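Vorlesung »Lernen aus Vorführung«
Handout 4: Was eine Teleoperationsdemo zeigt und was nicht
Begleitmaterial zur Übung, Stand April

Wer in der letzten Sitzung gefehlt hat: Es ging um die Frage, woher die Daten kommen, mit denen eine Greif- oder Ablagestrategie trainiert wird. Zwei Wege wurden behandelt. Beim kinästhetischen Vorführen fasst man den Arm an und bewegt ihn von Hand durch die Aufgabe. Bei der Fernsteuerung sitzt jemand daneben oder im Nebenraum und überträgt die eigenen Handbewegungen auf die Maschine. Beide Verfahren gelten als »intuitiv«. Das Wort steht in fast jeder Einleitung, und ich bitte Sie, es in Ihren Berichten wegzulassen.

4.1 Das Material

Grundlage der Übung ist der Satz Buvau, aufgenommen mit der Steuersoftware Hastik. Er enthält 1.768 ferngesteuerte Episoden, in denen Textilien gegriffen und in einen Behälter gelegt werden sollen. Davon sind 200 für die Auswertung zurückgehalten. Alle stammen von 9 Bedienpersonen. Lesen Sie die letzte Zahl bitte zweimal. Was später »die menschliche Strategie« heißt, sind die Gewohnheiten von neun Leuten an einem bestimmten Gerät.

Sze-wing Chow hat im Tutorium gezeigt, dass sich die Bedienpersonen allein an der Anfahrt zum Stoff unterscheiden lassen. Manche kommen steil von oben, andere schieben die Hand flach über die Tischplatte. Ein Netz, das beides imitieren soll und dafür den Mittelwert bildet, macht im ungünstigen Fall etwas, das niemand je vorgeführt hat.

4.2 Die Erfolgsquote

Im Begleittext zu Buvau steht, 72 Prozent der Episoden seien erfolgreich. Gemeint ist: Die Bedienperson hat am Ende die Taste »gut« gedrückt. Ob das Kleidungsstück ganz im Korb lag oder mit einem Ärmel über dem Rand hing, wurde nicht getrennt erfasst. Ich halte die Angabe daher für eine Auskunft über die Stimmung im Labor.

Hinzu kommt, dass misslungene Versuche gern abgebrochen und verworfen werden. Gerade die Korrekturen wären aber lehrreich: nachfassen, loslassen, neu ansetzen. Fehlen sie, weiß das Modell nicht, wie man aus einer schiefen Lage wieder herauskommt.

4.3 Stoff ist kein Würfel

Textilien haben sehr viele Freiheitsgrade und keine feste Form, auf die sich eine Greifpose beziehen ließe. Eine mehrfingrige Hand kann den Stoff zwischen Daumen und Fingern einklemmen, doch wie viele Lagen sie dabei erwischt, ist von oben schwer zu beurteilen. Bei schwarzem Stoff unter einer schwarzen Hand wird es noch schwieriger, weil schon die Kontur der Finger schlecht vom Untergrund zu trennen ist. 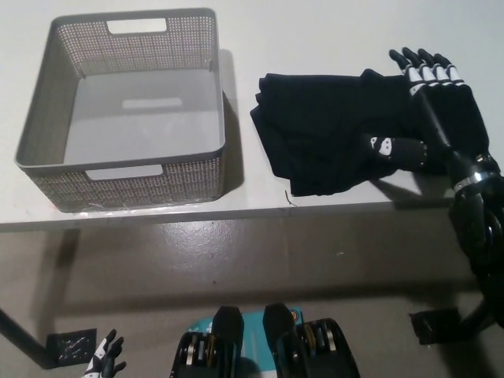 Die Person am Steuergerät hat dasselbe Problem, und ohne Kraftrückmeldung hat sie nicht einmal den Druck in den Fingerspitzen zur Verfügung. Sie drückt dann vorsichtshalber fester zu. Das Modell lernt diese Vorsicht mit — als wäre sie Teil der Aufgabe.

Der Hersteller Nomus bewirbt seinen Datenhandschuh mit »natürlichem Greifgefühl«. Im Datenblatt findet sich dazu ein Vibrationsmotor je Finger.

4.4 Aufgaben bis zur nächsten Übung

a) Wählen Sie drei Episoden mit der Wertung »gut« und formulieren Sie ein Erfolgskriterium, das ohne die Bedienperson auskommt. Welche Episoden bestehen es?

b) Vergleichen Sie die Fingerstellung beim ersten Kontakt mit der beim Anheben. Wo würden Sie den Beginn des Griffs ansetzen, und woran?

c) Lesen Sie den Norðdahl-Bericht, Abschnitt zur Latenz. Erklären Sie, warum die dort gemessene Verzögerung in den Trainingsdaten nicht als Verzögerung auftaucht.

Abgabe als PDF, höchstens zwei Seiten, bis 18 Uhr am Vortag der Übung.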